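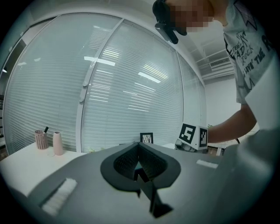
Wednesday, 9.40

Third go at the Flimar wood glue, the one that is meant to be ready to handle in 9 minutes. I still don't believe it.

Cut fresh beech strips, all 100 mm long, and glued them in pairs with a 25 mm overlap. Half with Flimar, half with the old Janssen white glue we've used for years. Same clamps, same bench, window shut this time.

Pulled the first Flimar pair at 9 minutes. It slid. Left the next one twice as long and it held in the hand but came apart with a twist, clean along the glue, no wood fibres torn at all. The Janssen did no better at that stage, but then the Janssen tub doesn't promise anything.

14.15

Hung weights on the pairs from first thing. Best Flimar joint let go at 86 kg, best Janssen at 125. I'd like to call that settled, but I only had a few of each and one of the Flimar pairs was badly lined up — my fault, I rushed the clamp.

The Dellordale shop says theirs sets as advertised. They keep their place a lot warmer than ours, and they were also given the first tub free, so I take that with a pinch of salt.

The Somitz hanging scale reads a bit heavy when it's been left loaded overnight. Check it against the known weights before trusting either figure above.

To do: more beech, same again with the heater on. Don't order any more Flimar until then. The open tub is on the shelf by the sink, lid doesn't seal properly.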